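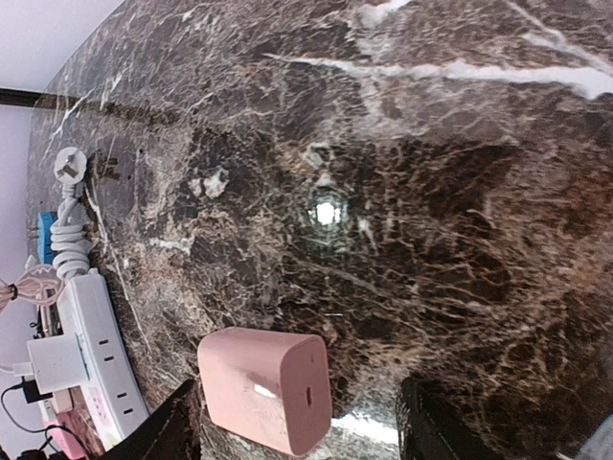 Since April I have been collecting demonstrations for a gripping model, and I want to write down some things before I forget them. My English is slower than my German, so please have patience with me.

The task in this month is chargers. The arm must take one small power adapter from a table and bring it to the place where it belongs. For a person it is so simple that we do it while talking on the phone. For the model it was until now the hardest of the 4 tasks we have given to it.

The first difficulty is the table. When Jessie Skinner and I planned the recordings, we used a gray mat, because the object is easy to see on it. The model learned well and then it failed in the first real apartment we tried. So now we record on the surfaces that people really have. The brown marble is my favorite and also my enemy. It has light veins everywhere, and the lamp makes small white points on the polish. A white point on the stone and a white point on the charger look very similar to a network that has not seen many of them. I was tempted to put a cloth on it, but then I would be back at the gray mat.

The second difficulty is the mess. On the marble we have a white power strip near the edge, a plug with its cable rolled up, and other cables which go off to the left. I leave these things there on purpose. In the first recordings I cleaned the table very nicely before each start, as my mother taught me, and Ulla Ahonen looked at them and asked me who lives on such a table. She was right. After that I stopped cleaning, and I move the things a little between the recordings, so that the model cannot learn that the strip is always in the same place.

Now the grip itself. I open the fingers, go down with one on each side of the charger, and I wait a short moment before I close. This waiting is something I had to learn. In my early demonstrations I closed while the hand was still moving, because I could see that it would be fine. The model copied this habit without having my eyes, and it pushed the charger away again and again. With the short stop, the wrist camera has a few quiet pictures in which the pink block stands between the two fingers and nothing is moving. I believe that these few pictures teach more than all of the way down, but I have no measurement for it, it is only my feeling.

The pink charger is a good object for a beginner, by the way. It is matte, the color is far from the brown, and the corners are round. The port gives a direction, so when I look through the footage I can tell how the block was turned. I try to turn it differently for each recording. People are bad at random things, and I am no exception: when I checked one folder, the port was looking to the right in most of the clips. Now I have a small list printed on paper with angles, and I follow it also when I think it is silly.

Our goal for this task is 274 good demonstrations. I do 20 and then I make a pause, also when I feel fresh. After this number my hands become lazy and the paths become all the same - and I notice it only the next day, when I watch them. Jessie can do more in one sitting, but she also plays the piano.

What do I call a good demonstration? We had some discussion about it. I wanted to delete every clip in which I corrected myself. Ulla wanted to keep those where I came down too far to one side, saw it, went up and tried again. We kept them, with a label. I delete only the ones where I was touching the wrong thing, or where the arm stopped for a reason that has nothing to do with the task. I write the reason in the log in one short sentence. Please do this if you collect something similar. I have an older folder called Rankin with deleted clips and no reasons, and today I cannot say what was wrong with the half of them.

The next surface will be a glass table, and I do not look forward to it. I also want to add a black charger, which on the dark stone will be much less friendly than the pink one. If somebody has experience with dark objects on shiny stone, please write me in the comments, also if your experience is a bad one. I answer slowly, mostly in the evening.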